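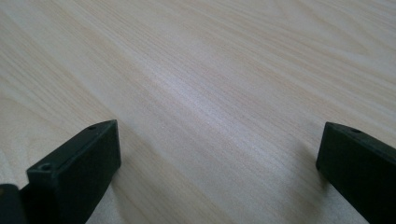 gripfan82
Is the Numo worth getting over the Dastik for small parts?

ezanetti
Depends on your parts. I love the Numo for screws and pegs, it closes so evenly! The Dastik opens wider and shrugs off abuse.

gripfan82
Mostly 12 mm pegs.

torque_pup
Disagree, sorry. My Numo got sloppy after 1,000 cycles. Dastik all the way.

ezanetti
Whoa, mine's still tight! Which controller? I'm on the Shimada and it's great fun to tune.

torque_pup
Stoltance. Might try yours.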